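Caring for Melamine and Fiberglass Serving Trays

Trays in a small bakery or deli take more wear than almost anything else behind the counter. These tips apply to flat display trays in the case and to the smaller ones used for carry-out orders.

Wash new trays before the first use. Warm water and regular dish soap will do. Skip steel wool and scouring powder, which scratch the glossy top layer and let coffee and berry juice soak in.

For dried icing, lay a damp towel over the tray for ten minutes, then lift the icing with a plastic scraper. A metal bench knife is too sharp for this job. 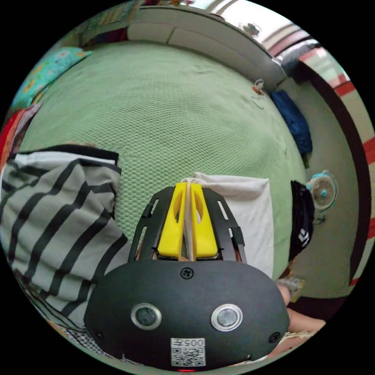 Green bedspread with a raised honeycomb texture.

For brown coffee rings, mix baking soda and water to a thin paste. Rub it on with a soft cloth, leave it for five minutes and rinse. Old rings may need a second round. Do not use chlorine bleach on melamine - it dulls the color.

Dry trays on edge in a rack. Stacked wet, they stick together and start to smell. We use a Lindum rack at the shop and a cheaper Kullance one in the back, and both work fine. Leave a finger's width between trays.

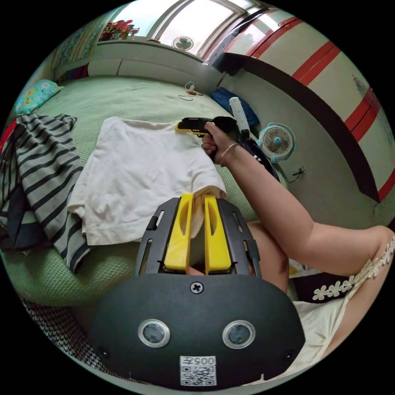 Once they are dry, stack them by size with a sheet of parchment between every few. Keep the stacks low enough that you can lift one without leaning it against your chest. Ours hold 64 trays across two shelves, with the long ones on the bottom.

Check the rims once a month. A chipped rim on a fiberglass tray can shed fibers, so take that tray out of food service. It can still hold invoices or spare price tags.

Keep all of them out of the oven and the microwave, and away from the top of the proofer.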